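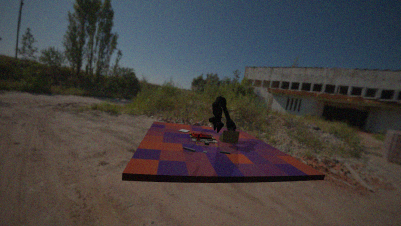
Shared mailbox auto reply only fires once per sender

Posted in: Mail and Calendar Administration
10 replies

quartey_n
We have a shared mailbox for the service desk, and the manager wants every incoming message to get an automatic reply with our opening hours and the phone number for urgent faults. I turned on automatic replies for the mailbox and it works the first time somebody writes in. The second time the same person writes, they get nothing.

I have tested from two outside accounts and one internal one with the same result each time. Turning the automatic reply off and on again resets it, and then it works once more per sender.

Is there a setting I am missing? Mailbox is hosted, not on premises. 36 people have access to it, although only a handful reply from it.

Nhyira

ukramer
No setting missing. Automatic replies keep a list of who has already been answered and only send once to each address until you turn the feature off and on again. It is meant for people on vacation.

What you want is a server side rule on the mailbox. Open the shared mailbox in the web client with full access, go to Rules, and make a new rule that applies to all messages and replies with a template. The template option is easier to create from the desktop client. Add the shared mailbox as its own account in a separate mail profile, then make the rule there. If you make it while logged in to your own profile, it ends up on your own mailbox and you will be answering your own mail with service desk hours.

Ute

btreloar
Please do not do this without a limit of some kind. A rule that replies to every message will reply to other systems that also reply to every message. We had a supplier portal on the other end doing the same thing and the two of them went back and forth from Friday evening until somebody came in.

The once per sender behavior is there for a reason. I would leave it alone and put the hours in the signature.

ukramer
A signature doesn't help the person who has written in and is waiting.

Loops are a fair point, but "server replies using a specific message" marks the outgoing mail as an automatic response, and most systems will not answer a message marked that way. If the supplier portal ignored the marking, that was the portal's fault.

btreloar
It was the portal's fault and it was still my weekend. "Most systems" is the problem. Ours was a Zesar ticket portal, old version, and it treated anything with a subject line as a new ticket. I closed 131 tickets by hand.

tindall.evie
You can have both. Make the rule, then add exceptions:

Except if the subject contains "automatic reply", "out of office", "undeliverable" or "ticket"
Except if the sender address contains "noreply", "no-reply", "mailer-daemon" or "postmaster"
Except if the message is marked as an automatic reply

And put the exceptions in before you switch the rule on. I have run this on a bookings mailbox for a long time. Check the subject words against your own mail first, though. "Ticket" would be a bad one for you if your customers use it when they write to you.

quartey_n
They do use it. Half the subjects are "my ticket" or "re ticket". I'll leave that word out and use sender addresses for the systems I know about.

Second question. I made the profile the way Ute said and the rule is in place, but nothing is sent to outside addresses. Internal senders get the reply every time. Is that a different setting again?

ukramer
Yes. The domain settings control whether automatic replies are allowed to leave the organization. Look under remote domains in the admin center, open the default one, and check two things. Out of office replies is one of them and allow automatic replies is the other. The first covers the normal vacation message. The second covers rules like yours. It is common to find the first one on and the second one off, which matches what you are seeing.

btreloar
Before you turn that on for the default domain, remember it applies to everybody. Any user with a reply rule will start sending to the outside world. Some of those rules will be years old and written as a joke for a colleague.

tindall.evie
Agree with Bradley on this one. You can add a separate remote domain entry for a particular company and allow automatic replies only to that one, but it isn't much use if your customers write from personal addresses. In that case I would look for existing rules first. You can list inbox rules per mailbox from the command shell and filter on the ones that have a reply action. It takes a while on a big tenant. Run it at lunch.

ackroyd_e
Different approach. We stopped using rules for this and use a flow instead. Trigger is new email in shared mailbox, then a condition on the sender, then send an email from the shared mailbox. You get a run history, so when somebody says they never got the reply you can look it up. You can also change the text outside opening hours, which was what my manager really wanted when he asked for "an out of office".

The remote domain setting does not come into it, as far as I can tell, because the flow sends an ordinary message.

(Not the same Evie as above.)

btreloar
An ordinary message with no automatic marking, so every vacation reply in the world will answer it, and every ticket system will open a ticket. That is worse than the rule.

ackroyd_e
Only if you let it. Ours writes each sender and time to a list, checks the list first, and won't send to the same address again within 10 minutes. A loop gets one extra message and then stops for a while.

btreloar
Then it starts again ten minutes later, and carries on all weekend, slower.

ackroyd_e
There's a daily limit as well, 5 per address. I should have said that. I have not seen it hit by a real person.

btreloar
With a daily limit I have no objection.

ukramer
I would still use the rule. A flow belongs to whoever made it, and when that person leaves and the account is closed, the connection breaks and the replies stop with no warning. We took over a company called Lambert with a dozen of these, all owned by somebody who had already gone.

ackroyd_e
Make it with a service account. Or add a second owner, though the connection still needs to belong to an account that exists.

quartey_n
Thanks all. I looked at what is going on with existing rules as suggested. There were more than I expected, including one on our finance inbox that tells suppliers to contact a person who left in November. I don't want to open the default domain with those in place, and I don't own most of the mailboxes.

I'm going to try the flow with the service account and the daily limit. Is the list a plain list or does it need to be a database? We have Jultura for asset records and I could add a table there, but I would prefer to keep it separate.

ackroyd_e
Plain list is fine. Two columns, address and time sent. Index the address column at the start, as it gets slow later and it is more trouble to add then. Clear out old rows with a second scheduled flow. Mine deletes anything older than a day.

Set the address to lower case before you compare it or you'll get two rows for the same person.

tindall.evie
One more thing on the flow. Look at concurrency on the trigger. If two messages arrive together from the same sender, both runs can read the list before either one writes to it, and both will send. Setting concurrency to one fixes it, but you can't undo that setting on the same trigger afterward without building it again. On a busy mailbox it will also fall behind in the mornings.

kutdale_admin
Does any of this work with a distribution list instead of a shared mailbox? We have one for facilities and people keep asking for the same thing.

ukramer
No. A distribution list has no mailbox, so there is nowhere for a rule or an automatic reply to live. Convert it to a shared mailbox, or make a shared mailbox and add it as a member of the list. In the second case the reply comes from the shared mailbox address and not the list address, and people will then write back to that one. Start a new thread if you want to go through it. The steps are different.

quartey_n
Update, Wednesday, May 17, 2023. Flow is running on the service account with concurrency at one. External and internal senders both get the reply. I tested a loop by pointing a second test mailbox with a reply rule at it, and it stopped at the daily limit.

Two notes for anyone doing the same. The service account needs both full access and send as on the mailbox. I had given it only full access, and the flow failed on the send step with a permissions error. And send as took over an hour to come through after I added it, so don't start changing other things while you wait.

The opening hours text is hard coded at the moment. I'll move it to a list item so the desk can edit it for holidays.

btreloar
Put the finance rule on somebody's list too.

quartey_n
Sent them a message this morning. Got an automatic reply.

ukramer
Please mark the thread as solved when you get a chance.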